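Notebook, May: gripper budget for next round
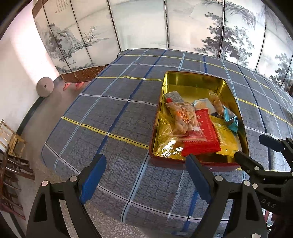 Snack tin on the plaid cloth, front gripper open.

Sat down this afternoon to sort out what we need to order before the end of the quarter. Ceiling is still 3,000 for hand tools and spares together. Joltus has not moved on price for a complete gripper, so a third full unit would eat most of that. I'd put it off and keep the two-hand setup going.

Pads first. The blue pads are the part we go through fastest. Joltus sells them in packs of 16 at 63 a pack. Prestham has a softer pad for 131, same count. Tried one Prestham sample on film wrappers last month and liked the hold, but it picked up dust and I had to wipe it between runs. Plan is two packs from Joltus and one from Prestham, which comes to 257 before shipping. Mark the Prestham ones with a paint pen so they don't get mixed in.

Pivot hardware: get a spare set for each hand. Lead time was long on the last order, so this goes in first even if the rest waits.

Props. The mixed packets in the tin are a decent test because they overlap and the clear ones shine. The gold inside of the tin reflects too. Before we spend on more containers, I want a matte one close to the same size for comparison. Cheap, can come out of petty cash. Snacks also from petty cash. Keep the receipt this time.

Ngcobo quoted for a service plan on both hands. Too much for what it covers. We can do our own cleaning and joint checks, and the plan leaves out pads anyway. Said no for now, will look again if we add the third unit.

Still open:
- Lidano case, hard or soft? Hard one may not fit the shelf. Measure.
- Does Prestham charge a small-order fee? Not on the quote.
- Spare cables, check the drawer before ordering any.

Order for pads and pivots to go in tomorrow morning. Case can wait until the shelf is measured.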